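March, late afternoon – dye bench, cotton swatches, round two
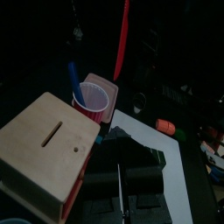
Slotted wooden box and the red cup, lights low.

OK so round two of the madder trials is done and I have opinions! Writing this before I forget which pot was which (last month I trusted my memory and we all know how that went).

Setup first. Same Fastoscombe cotton as before, scoured twice this time with soda ash because the first batch came up blotchy along the selvage. I cut 38 swatches, pinked the edges and tagged them with knotted thread. Alum mordant overnight in the big pot. The Teoh scale was drifting again so I re-zeroed it before every weighing, which got old fast. Somebody please put new batteries on the order list, I've asked twice.

Madder went in at 169 grams for the full bath. I held it at 140 F for the first hour, then wandered off to answer the phone and came back to almost 170. Darn it. You can really see it in the second set – they've gone brick brown where the first set is that nice warm coral. Not a disaster, a couple of them are kind of gorgeous, but they're not what the Kevard quilt people asked for and I can't send them browns.

Rinse water: tap for the A tags, Raseck spring water for the B tags. I was sure the tap would win (all that calcium) and it did for depth, but the B ones are more even. Hmm. I'd like to try chalk in the spring water next, a quarter teaspoon to start, and see if we can get both.

Iron dip on the leftovers, just for fun. Two minutes was plenty. Five minutes gave me a sad purple gray and the cloth feels stiff, so don't bother.

Stuff that went wrong: the strainer bag split at the seam and there are bits of root in everything. Double bag it next time or use the old pillowcase. Also I wrote the A tags in the pen that runs, so A7 and A9 might be swapped. I've pinned them together with a note.

Light test: B set is taped in the south window, half of each one under foil. Check at two weeks and again at 33 days, and leave the foil alone in between, please.

Still to do – wash test at 83 F with the plain soap, then the price per yard for Kevard. Need more alum before any of that. The jar's down to crumbs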